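Old Houses, New Owners: Preservation and the Small Residential Property
Notes for session 4 - easements, covenants and what a buyer is really buying
Hollis Ferreira
Revised 21 April 2024

I promised I'd write up the easement material after the muddle I made of it at the board in February, so these notes are longer than usual. Bring them with you. I'll be drawing on the back of mine.

Where we left off

Last time we talked about listing, and I kept getting the same question in different clothes: if a house is on a register, how can somebody still gut it? The short version is that an honorary listing gives a house recognition and may open the door to tax credits or grants, but a private owner spending private money can often do as they like. Local designation is a different animal. That's the one with a review board and a permit attached to it. If you mix up those two on the final paper I will know you skipped session 3, and I'll be sad about it.

But even a local ordinance can be amended or repealed by whoever gets elected next. So what does an owner do if she loves her house, is getting on in years, and wants the staircase to outlive the city council? She looks at the deed.

Easement or covenant?

People use these words loosely, including people who sell houses for a living. For this course:

A preservation easement is an interest in the property that the owner gives (or sells) to an outside holder, usually a nonprofit or a government body. The holder doesn't get to live there. What it gets is the right to say no to certain changes, and the right to come and look.

A restrictive covenant is a promise written into the deed. It can do much the same work, but who can enforce it, and for how long, depends a great deal on state law and on how carefully it was drafted. Some states put an expiration on covenants unless somebody re-records them. Check yours before you advise your aunt.

Both of them are meant to "run with the land," meaning the next buyer takes the house with the strings still tied on. I like that phrase. I picture the land jogging.

The Dellton house

Our running case is the one I call the Dellton house, after the street. It's a story-and-a-half brick bungalow, deep porch, built for a pharmacist. The family held it for three generations and the last of them, a retired court reporter, placed an easement on it with a small regional trust before she sold.

Her easement covered the front and both side elevations, the porch including its ceiling, the front room fireplace, and the built-in buffet in the dining room. It left out the kitchen, the baths, the whole rear elevation and everything upstairs. Students always want to know why she didn't protect all of it. I asked the same thing. Her lawyer's view was that every item you protect makes the house a little harder to sell and a lot harder to inspect, and that a trust with one part-time inspector would rather watch five things well. I've come around to that, mostly. I'd still have fought for the upstairs hall, which has the original linen cupboards and a window seat.

The first listing ran 100 days with no acceptable offer. The agent blamed the easement. The eventual buyers told me they'd passed on it the first time because of the roof! Keep that in mind whenever you read a claim that restrictions killed a sale. You need to know what else was wrong with the house, what the market was doing, and who is telling the story.

What the appraiser does with it

An easement appraisal is a before-and-after exercise. What would the property bring without the restriction, and what will it bring with it? The difference is the value of what was given up, and if the owner is hoping for a tax deduction, that number is going to be looked at very hard. There have been years of fights over inflated figures, and the readings in section C of the packet take you through some of the arguments. Don't try to memorize the thresholds. They change, and you'd look them up anyway.

Two things I'd underline:

If local law already forbids a change, giving up the right to make that change may be worth very little. You can't sell what you didn't have.

A lot with no room to build bigger loses less than a lot where a developer could have put up four units. The Ureck property on page 47 of the packet is the clearest case I know. Tiny house, huge corner lot, zoned for apartments. Read it alongside Dellton and you'll see why the two appraisals look as if they came from different planets.

Baseline documentation

This is the part everybody finds dull, and it's the part that saves you. When an easement is signed, the holder and the owner agree on a written and photographic record of the house as it stands. Every later argument goes back to that record. If the porch ceiling was beadboard on the day of signing and it's drywall ten years on, the baseline is how you show it.

Mine for Dellton had 45 photographs keyed to a floor plan, plus a condition note for each protected feature. I shot too many of the fireplace and not enough of the side windows, and have regretted it ever since. Put a scale in anything that matters. Shoot square on, then at an angle. Write down which way you were facing. 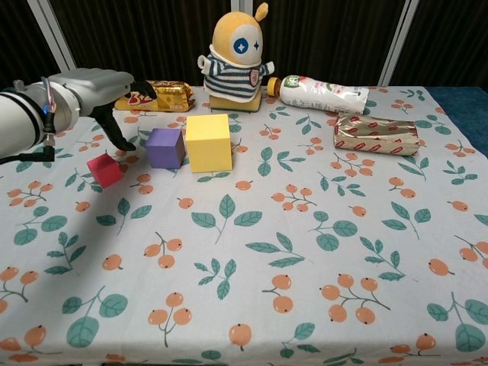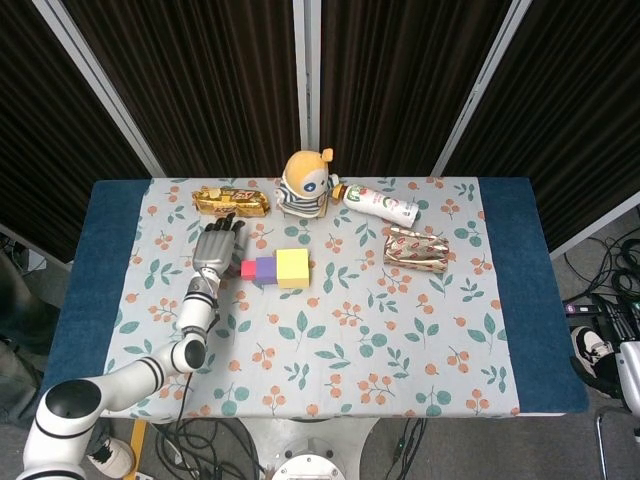

Condition notes need the same patience as the photographs, and the writing is where most first drafts go soft. "Nice old tile in good shape" is worthless to the inspector who comes after you. Say what the pattern is, what colors, where it stops. Try it on something easy before you try it on a fireplace surround: the cloth on that table has a pale ground with teal-green leaves and small orange berries on thin stems, and anybody holding that sentence could tell it from a plain blue cloth, or from one with roses. Then do the same for a doorknob. Then do a cornice, and weep. I've seen a decent claim go nowhere over the words "decorative trim," which covered both the molding that was torn out and the stuff from the home center that replaced it.

Enforcement

So the new owner has put in vinyl windows. What now?

Usually a letter, and then a visit, and then a good deal of coffee. Most violations I've dealt with came from people who never read the easement, even though it was in the closing papers with everything else. The holder asks for the work to be reversed, offers the name of a window shop, and agrees on a date. Court is slow and expensive, and small trusts know it. That's the reason many of them ask for a stewardship contribution when the easement is given - somebody has to pay for the inspections and, now and then, for the lawyer.

The Lü case (section D, the row house) did go to court, and it took 13 months to settle. Look at what the trust asked for at the start and what it took at the end. I want us to argue over whether it should have held out. I change my mind on this one every year.

For next time

Read Dellton and Ureck all the way through, and Lü as far as the settlement terms. The essay by the Cilia Street neighbors is optional, but it's short and very cross and I think you'll enjoy it.

Write one page of baseline notes for a single room you can get into without asking special permission. Your own kitchen is fine. Leave out your opinions of it. Swap with a partner before class and see whether they can sketch the room from your words alone, and bring both the page and the sketch.

Papers from session 3 are in the box outside my door. If yours has a sticky note on it, come and see me - it's nothing terrible.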